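Wood Table Finishes and Furniture Oils: Frequently Asked Questions

I have been refinishing tables in a rented shop on Lavley Street for long enough to have heard most of the sales talk. These are the questions that come in by email, with the answers I give. If you sell furniture oil for a living, you may not enjoy them.

Does my table need to be "fed"?

No. The tree is dead and so is its appetite. What people call a thirsty table is usually a table whose finish has worn thin. Putting more finish on it can be a fine idea, but the word "feed" mostly exists so that you will buy a bottle every month.

What's the difference between an oil, a hardwax oil and a varnish?

A plain drying oil such as linseed or tung soaks in and slowly hardens. A hardwax oil does much the same and leaves some wax near the surface. A varnish builds a film on top. After that the labels get slippery. Plenty of cans marked "tung oil finish" are thinned varnish with little or no tung oil in them. Read the safety sheet before you believe the front of the can.

Is the expensive stuff better?

Sometimes. I paid 70 dollars for a small can of a hardwax oil two years ago and it was good. I paid 35 for the next one and couldn't tell the two test boards apart after a winter of coffee cups. Neither could Moushumi Seneviratne, who does the spraying here and is a lot fussier than I am.

Will a "natural" finish be safer?

Safer than what? Natural is not a safety rating. Turpentine comes from pine trees and I wouldn't put it in a salad. Most modern finishes are generally considered fine for a dining table once fully cured, and "fully cured" can mean a month. Dry to the touch is a different thing, and the can tends to be vague about it.

Can rags really catch fire by themselves?

Yes, and this is the one scary claim I don't argue with. Rags wet with linseed or other drying oils heat up as they dry. Lay them flat outdoors, one layer thick, away from anything that burns, or put them in a metal can of water with a lid. Don't ball them up in the trash. Gianni Barbieri lost a shed that way.

How many coats?

The can will say three. For oil on a hard wood I often stop at two. On a film finish I've gone up to 4, and the last one was mostly nerves. If the surface still feels sticky the next morning, you left too much on and another coat will make it worse.

Do lemon oil sprays do anything?

They make the table shiny for an evening and they pick up dust, if you wipe at all. The smell is nice. Most are mineral oil with scent added. I have never seen one repair a finish, whatever the ad says.

My table has a white ring. Will mayonnaise fix it?

It might, the way any greasy thing left overnight might. A white ring is often moisture caught in the finish, and some of them fade if you leave them alone. Try that first - it costs nothing and you keep your mayonnaise. A dark ring has usually gone into the wood, and no condiment will reach it.

Should I sand to a very high grit before oiling?

I was told to go to 400 by a man selling sandpaper. On most tables I stop at 150 or 180. Very fine sanding can leave the wood so smooth that it takes less oil, and the color may come out paler than your sample. Whatever you pick, sand the sample the same way.

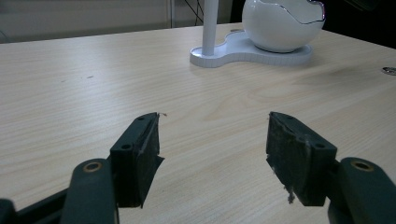 Sand with the grain for the last pass, by hand, even if you own a good machine. Little swirl marks hide until the oil goes on and then they're all you see. Wiping the top with mineral spirits will show most of them while you can still fix them.

Will oil keep pale wood pale?

Usually not. Most oils warm it up, and linseed keeps getting yellower. There are "invisible" oils with a bit of white pigment in them, and they do help, though I'd want to see one after five years in a sunny room before calling it invisible. Water-based varnish is the safer bet.

How often should I redo it?

When water stops beading and the top looks dull where people eat. For some homes that's once a year, for others much longer. Ignore any schedule printed on a bottle.

Do you recommend a brand?

No, and I don't take samples either. Questions can go to the shop address, and I answer them on Tuesday evenings.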